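Fluvwood Home Movie Box, 2nd gen
Item no. 1411
Updated December 20, 2020

Legal streaming for people who are sick of sketchy download sites. Plug into the TV, sign in, watch. Films, web originals, anthologies, short films. No torrents, no pop-ups.

What's in the carton: player, remote, HDMI cable, power brick, quick start card. Batteries for the remote not included, sorry.

Catalog right now is 1786 titles. New ones go up every week, more in January when the Darnton package lands (older thrillers mostly, plus the Śliwiński shorts, all 7 of them, subtitled).

Picture goes up to full HD. Needs a decent connection, wifi or cable. Sound is stereo over HDMI, surround on titles that have it. Subtitles can be resized in settings, finaly.

Offline viewing: yes, save to the box, keep for roughly a month. Saved films don't copy to a stick or a laptop. Don't ask.

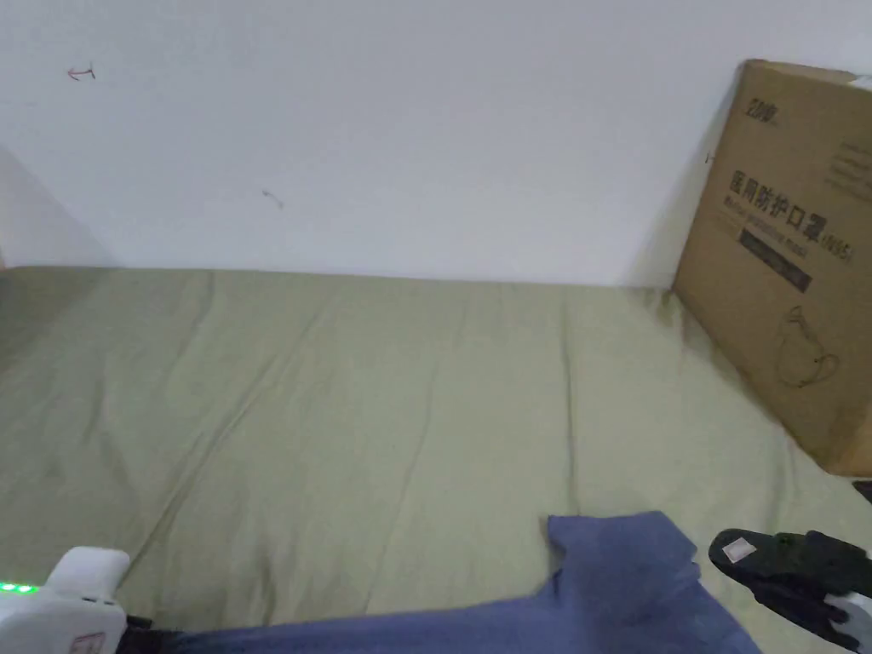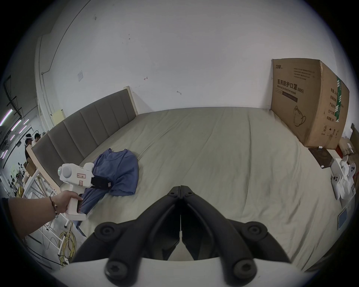

Green sheet, white wall.
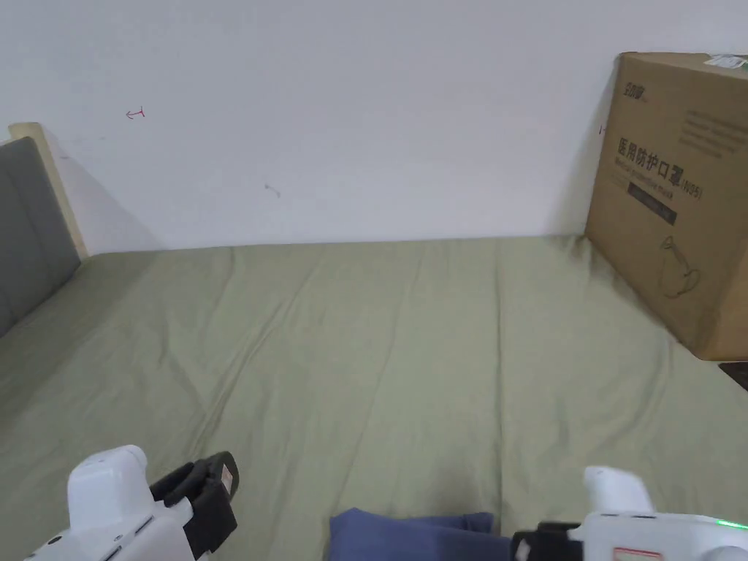

Can I watch on two TVs with one account?
Two boxes can share one account and play at the same time, but each box has to be signed in separately. A third needs its own account.

Rentals start when you press play, not when you pay. Pause as long as you like inside the rental window.

Parental lock is off out of the box. Menu, Account, Lock, pick a PIN. Write it down, resets go thru support and take a while.

Skivetgate channel is a paid add-on, same remote, shows up as its own row after you subscribe. Cancel any time from the Account page.

Returns: unopened cartons only, keep the reciept. Opened ones get swapped if faulty.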